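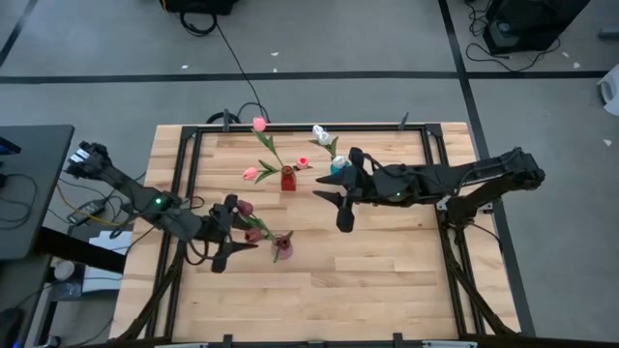 Flowers in three small vases, two arms

Thread: "13 percent of adults believe the moon affects their sleep"

hegyi_fan
The Niseswood Courier ran this on Monday. Headline says 13 percent believe it. The question, printed in the last paragraph, was "Have you ever slept badly during a full moon?" Those are different things.

Kimmont2
Agree on the wording. I don't see the fail in the number, though. Someone who answers yes has made the connection.

hegyi_fan
They answered yes to a question that supplied the connection. Ask me if I ever slept badly on a Tuesday and I'll say yes to that too.

vumard
Sample size was 100. With 13 yes answers the 95% interval runs from under 8 to over 20. The headline should not exist.

Kimmont2
That assumes a random sample. Was it?

vumard
Article doesn't say. If it was an opt-in web form the interval means nothing and my point gets stronger.

Kimmont2
Or it means we can't say anything either way, including that the headline is wrong.

V. Kun
I wrote to the paper. The reply said the poll was on their own site and open for 2 days. No weighting. They are changing "believe" to "say" in the online version.

hegyi_fan
"Say" is still wrong. They said they had slept badly.

V. Kun
I sent them that as well. No answer yet.
Viktória Kun

vumard
Moving this to Bad Statistics. Please post the poll form if anyone saved it.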